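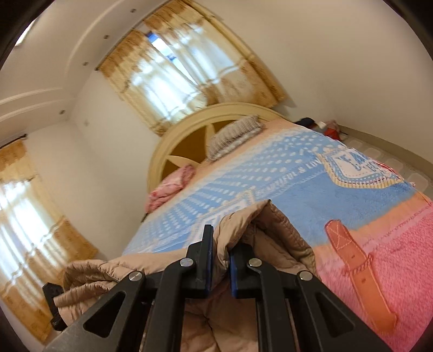 Agosto, manhã. Garra de mão, par 2: pastilhas, pivôs, câmera

Continuação da folha anterior. Par 2 voltou da bancada ontem à noite, remontado com as pastilhas azuis novas (lote Azimi). Teste com a peça acolchoada bege em cima da cama, tecido meio liso, o pior caso que temos pra escorregar.

Contador na chegada: 2,398 ciclos (a planilha da Stimton põe vírgula no milhar, não mexer, quebra a importação).

Pastilhas
As antigas duraram pouco mais de 600 ciclos até vidrar. Limpar com álcool isopropílico, pano sem fiapo, esperar secar, só depois colar. Cola Bondeck, camada fina. Na outra vez passei demais e escorreu pra dentro da fresta, levei meia hora raspando.
Conferir faceamento com a garra fechada sem nada no meio: tira de papel presa igual em cima e embaixo. Em cima ok. Embaixo saía fácil na esquerda, recolei.

Pivôs
Os quatro pinos prateados, dois internos e dois externos. Externo direito com folga. Arruela nova, trava-rosca só no parafuso, NÃO no pino. Mexer os braços na mão antes de ligar qualquer coisa, tem que voltar sozinho. Pelinho de tecido nas articulações de novo, tirar com pinça. Ar comprimido empurra mais pra dentro.

Câmera
Parafuso do suporte reapertado. Depois disso tem que refazer o zero, sempre, mesmo que pareça igual. Rotina do Javow: abrir tudo, fechar tudo, segurar, salvar. Primeira tentativa deu erro 249 (abertura fora de faixa), era o cabo mal encaixdo. Segunda passou.
Lente: pano de microfibra e mais nada.

Teste no tecido
Pegar dobra alta, não a borda. A dobra pode cair por cima da mandíbula direita e tapar a ponta na imagem, aí o olho engana na hora de julgar a abertura. Olhar o valor no Javow. Não apertar até o fim de curso com tecido grosso, foi assim que empenou a barra interna do outro par.

Pendente
- pedir arruelas, acabou a caixinha
- etiqueta nova no par 2, a velha descolou com o alcool
- trocar o cabo de vez, o conector tá cansado
- repetir o papel amanhã cedo, com a cola curada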